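Glass, again

Takeshi sent me the Osach release notes with one line underlined: 'robust to transparent and reflective objects'. I've read that sentence in a lot of release notes.

My trouble is with depth. Dark liquid behind shiny glass gives the estimator very little to hold on to, and the planner believes whatever it's told.
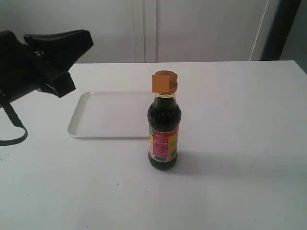
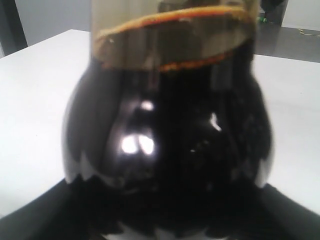 Setsuko thinks a better confidence threshold would sort it. Maybe – but we tuned that in June and all I got was a planner that refused more often. I'd like to see the raw depth logged next to every grasp score before I believe any of it. Recep has a branch for that, 3 commits behind main.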